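Review: Lelum Cell Practice Kit, second edition
Reviewed by Yatziri Esquivel

The Lelum kit is a printed rule set for bench cells in which two arms share one table. It consists of a spiral-bound handbook, a pad of shift sheets, a roll of floor tape and a set of adhesive labels for cables and stops. It contains no software. The handbook runs to 64 pages and lists 254 numbered rules, of which the first six are mandatory and the rest graded as advised or optional. The price at the time of writing is 2,040 pesos, delivery included.

I used it for a month on a household-objects bench: crockery, a dish rack, a toaster oven, a small cabinet. Damián Gallegos worked the opposite shift from the same sheets and kept his own notes, which I have drawn on for the section on handover.

Layout rules

The layout chapter is the strongest. Rule 11 asks for a clear middle: fixed items go to the edges of the table, and the centre is left for transfers between arms. Rule 14 asks that anything with a door or drawer be placed so that its full opening falls inside the reach of one arm only. Both are easy to check by eye before power is applied to the joints.
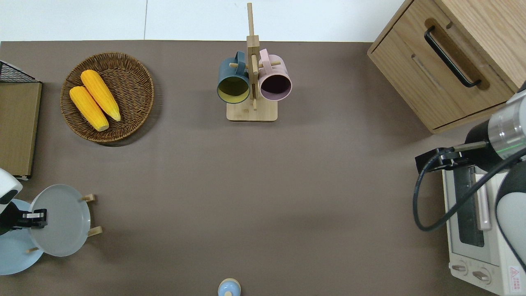 Bench from above, with the rack at left, the oven at right and the middle of the table clear.

The handbook is less good on tall items. It gives one line to mug trees, bottle stands and the like ("keep back from the shared zone") and no clearance figure. The first edition did give a figure, and I would like to know why it was dropped. Melquiades Bañuelos, who edits the series, told me by email that a table of heights is planned for the next printing.

Handling rules

Chapter three deals with carried objects. Flat ware is to be moved low and level, at reduced speed, with the second arm parked or holding still outside the shared zone. The rule is sound and costs little time. The wording on parking is loose, however: "clear of the table" and "clear of the work" are used as if they meant the same thing, and they do not.

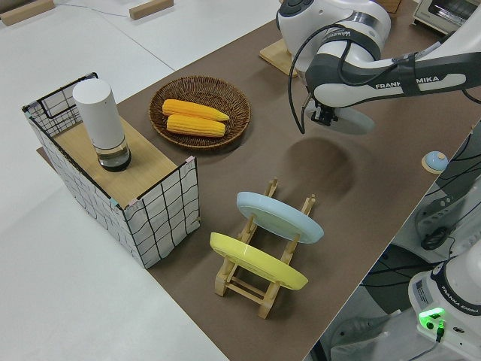

A rack with angled slots also needs its own approach direction written on the shift sheet. The sheet has no box for this. We used the margin, and by Saturday the two shifts were writing it in different corners. Drudix, whose rival pack I tried last October, prints a small compass diagram for the purpose, and it works well.

Cables and stops

Rules 90 to 118 cover cables. Each run is to be labelled at both ends, kept out of the sweep of the gripper and secured where it leaves the table. The labels supplied are of decent stock but too wide for thin sensor leads - I trimmed them with scissors. Connectors on the work surface are permitted only if they are entered on the sheet and checked at each handover. 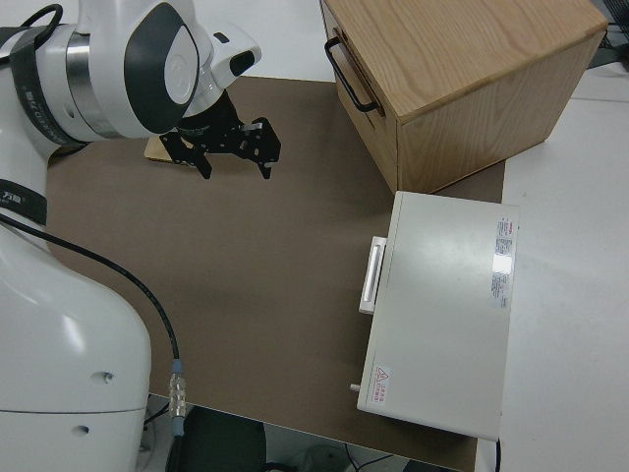
Damián's main complaint was the handover check itself. It is thorough, but the items are listed in rule order, so the reader walks round the bench twice. We rewrote it in walking order and the second lap went away.

The emergency stop section is short and correct. It makes clear that the kit does not replace a risk assessment and that the arm maker's manual takes precedence wherever the two differ.

Verdict

Recommended for small teams with no written practice of their own. Teams already using the Dustamano sheets will gain the layout chapter and little else. Marks off for the loose wording on parking, the missing heights and the labels. The binding lies flat and the floor tape lifts cleanly.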